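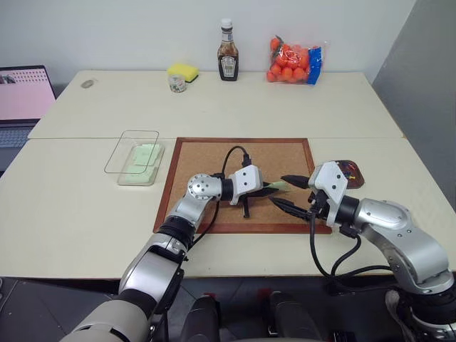
Workshop members build two-armed robot for everyday tasks

28 September 2023

Members of the Flutham Shared Workshop have completed the main assembly of a two-armed robot, the workshop has announced. The machine was built over 6 months in the rear bay of the building on Rasville Road and is now being tried on small tasks of the kind found in any home or office.

The project was led by Myrtle Whitlock, with Jalen Nguyen-Tran responsible for wiring and Precious Galang for the control software. Both arms were bought second-hand and rebuilt by members. The workshop met the cost of cables, fixings and replacement parts, which came to £1442 against an agreed limit of £2000.

Current work concerns the handling of paper notes and push pins at a cork board. Thin paper is difficult for a rigid gripper to separate and hold, and members have spent several evenings adjusting the closing force of the fingers.
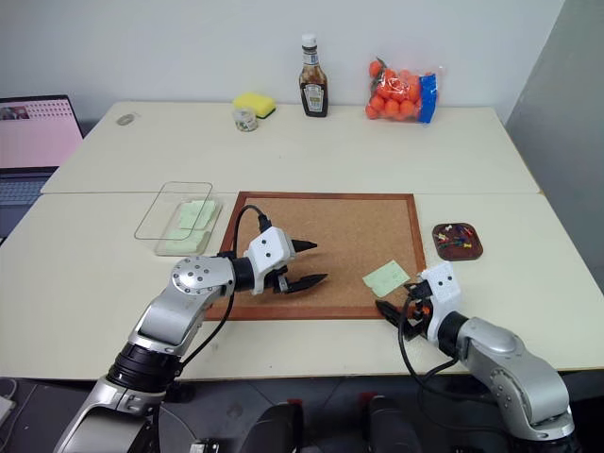 The two arms at the cork board, with a green note on its right-hand side and the tray of push pins alongside.

"We chose notes and pins because they are cheap and awkward," said Ms Whitlock. "A member can set the table out again in a minute and make another attempt."

Later trials will use ordinary kitchen items, including bottles, sponges and bagged fruit. Demetrius Wojcik is preparing a written build guide, covering the table mounting and the cable runs, which will be kept at the workshop for reference.

The robot will be shown to the public at the workshop's open evening in November. Members wishing to join the build group should apply to Wendell Villanueva at the front desk. Places are limited to 4, and applicants must have completed the workshop's electrical safety course.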